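Drurklow Oval Fruit Basket, Large: Review After Four Months

I bought the large oval basket from Drurklow in the spring to replace a ceramic bowl that had chipped. I paid $21 for it on sale. The regular price at the time was higher, and I have seen it go up and down since then, so check before you order.

I should say what I wanted from it. We go through a lot of fruit in this house, mostly apples and bananas, and I don't like keeping apples in the refrigerator. The ceramic bowl was deep, and whatever was at the bottom got forgotten. By the time I found it, it was soft on one side. I wanted something shallow enough to see everything at once.

Delivery and first impressions

The basket came in a plain carton with a sheet of brown paper folded inside. No plastic, which I liked. There was a dry grass smell when I opened the box. It lasted a few days on the counter and then went away. A few loose fibers were sticking out under the rim and I trimmed them with nail scissors. I have done the same with every wicker piece I have owned, so I don't count it against this one, but if you have small kids grabbing at it you will want to run your hand around it first.

The tag had an item number, 839, and care instructions in four languages. The instructions amount to: wipe with a damp cloth, let dry, keep out of direct sun.

The weave

The sides are a diagonal lattice and they flare outward. The base is woven tight. That matters more than I expected. On a Milesov basket I had a few years ago, the base was as open as the sides, and grapes and small plums would press down into the gaps and mark. With the Drurklow I have not had that problem. Cherries are fine too, as long as you don't pile them.

The rim is thick and rolled, and it is the best part of the basket. You can pick the whole thing up by one side with fruit in it and it doesn't twist. I wouldn't do that with a full load of oranges, but for moving it from the counter to the table it is solid.

The color is a tan brown. The website photos looked closer to honey on my screen. I have a gray speckled tabletop and a blue-gray curtain behind it, and the basket looks good there, but if you are trying to match light wood furniture you may want to look at it in a store first.

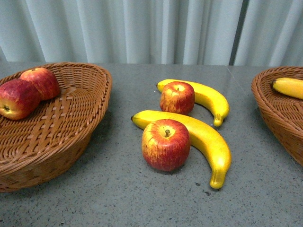

The large oval basket is on the left, with two apples in it.

Capacity

It holds more than you would think from the depth. The listing says 20 pieces of medium fruit. I tried it with apples and got there, but the top ones were sitting on the rim and rolled off when I bumped the table. For everyday use I keep it to one layer with space left over, and I think that is how it works best. You can see what you have, and you can take an apple out without moving three others.

Bananas are the weak point. They fit, but the curve takes up a lot of floor, and they end up lying on top of other fruit or against it. My bananas also ripen faster when they are in with the apples, so I keep them in a second basket now. If you only have room for one and you eat mostly bananas, a hanging hook would serve you better.

Cleaning

This is where any wicker basket loses points. Crumbs and bits of onion skin get into the weave, and wiping the top does nothing for them. I turn it over and tap it, then use a dry paintbrush along the inside edge. Once a month is enough.

I had one real spill, a peach that went bad underneath and leaked. I wiped it with a damp cloth and a drop of dish soap and set the basket on its side by a window overnight. There is a faint mark on the base if you look for it. No smell, no mold. Now I put a folded paper towel down in peach season.

Compared to others

The Nagano bread basket is a similar shape and costs less, but the one I handled in the store had a thin rim that gave when I pressed on it. It would do for rolls. I wouldn't trust it with melons. The Cladia wire bowl is easier to clean, and if that is your main concern, get that one. It leaves lines on pears, though, and it scraped my tabletop until I stuck felt pads under it. The Drurklow doesn't scratch. It does slide a little on stone if you push it, so a thin mat would help.

What I would change

A removable liner would solve most of the cleaning trouble. I'd also like a slightly smaller version of the same shape, because the large takes up a good part of a small table. Drurklow does sell a round one, but I have not used it.

Wear so far

None of the strands have snapped. The rim is still tight all the way around. The bottom is flat and the basket doesn't rock — the Milesov did after a few weeks, and it got worse every time it was damp.

Rating: 4 out of 5. I would buy it again at the sale price. At full price I would still consider it, but I'd look at the rim on the floor model before paying.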